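Speaker notes: "Eighty-one Plates"
Jytte Baldursdóttir, Clodeo
Slot: after lunch, keep it moving

Open without a slide. Say hello, say the title, wait for people to sit down.

I work at Clodeo, on the Vestbridge project, and my job is to get a robot to do chores badly, many times, in front of witnesses. (Pause. If they laugh, go on. If not, go on faster.)

The plan on paper was simple. Collect 1,000 examples of kitchen table tasks, hand them to the model, go home. I wrote that plan in March and I'd like to apologize to it.

Next slide.

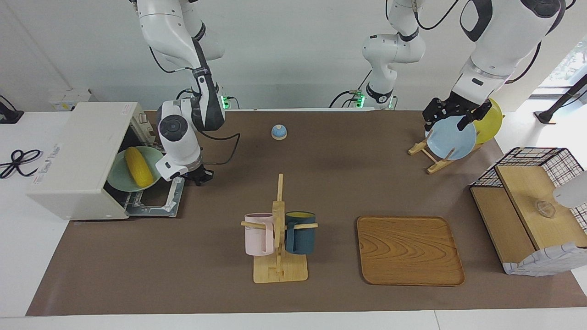
Reading time: 3 min

Let them look for a few seconds. Point at the arm on the right, the one with its gripper on the rim of the blue plate. Then the corn, in the oven, on its own plate. Someone always asks about the corn. The corn is on the task list, we take the corn seriously.

What counts as one example: a person drives both arms through a task from start to finish, and we save what the cameras saw and what the joints did. If the driver sneezes halfway through, the sneeze is in there too. The model has no idea which part was the chore.

First thing we got wrong. We had one very good driver, and in the first batch every plate was picked up the same way, at the same spot on the rim, at the same speed. Lovely to watch. We trained on 200 of those, then moved the rack over by the width of a hand, and the arm went with great confidence to the place where the rack used to be.

So now we have several drivers, some of them a bit clumsy, and we shuffle the table between rounds. Mention the shuffle sheet. It's a printed page that says where things start, and people hate it, me included.

Second thing: keep the saves. A driver fumbles a plate, backs off, gets it on the next try. We used to delete those. Cozma, our labeling tool, even had a button for it, and the button was red and satisfying. We went back through the trash and pulled out 81 of them. Hence the title.

(Drink water here. Last time I didn't and you could hear it.)

Next slide, same table from the head camera.

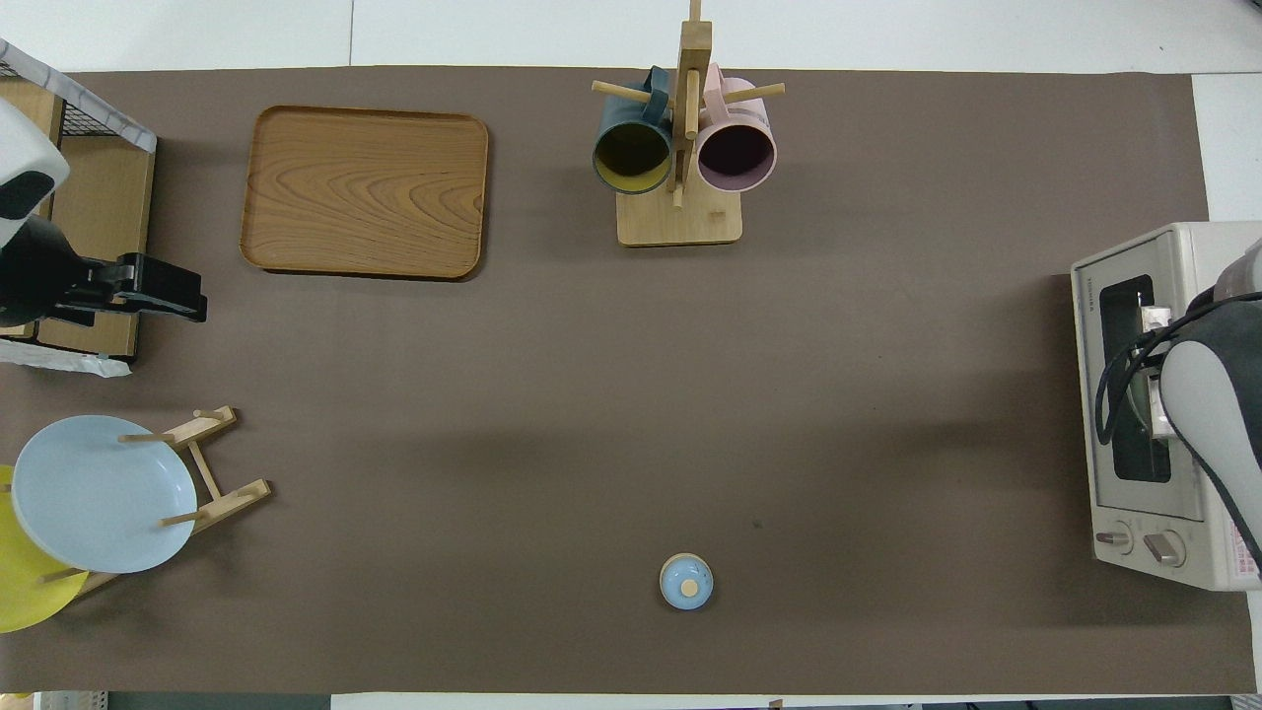 785 words in the full write-up

Ask the room: where would you grab the blue plate from up here? Give them a moment. The rack's pegs stick up all around the rim, and the yellow plate is partly behind it. From this view the mugs on the tree are easy to find and the depth is anybody's guess — that's why no single camera gets the last word.

Also point at the black cables looping across the oven window. A model will happily learn that cables are part of an oven. Ours may have. We're checking.

Numbers, quickly. We stopped at 1,212 saved examples, which is over plan, and I'd trade a good chunk of them for more variety in where the tray starts. Don't get drawn into a fight about how many is enough. If somebody from Tarnier is in the room they will want this fight. Offer coffee.

What I'd do again: write down why an example was thrown out, at the time, in a full sentence. "Bad" is not a reason. We have a whole column of "bad" and I wrote most of it.

What I wouldn't do: let the best driver go first. Everybody copies them.

If there's time, tell the one about the bell. If there isn't, skip to the contact slide and take questions. Repeat each question into the mic before answering it.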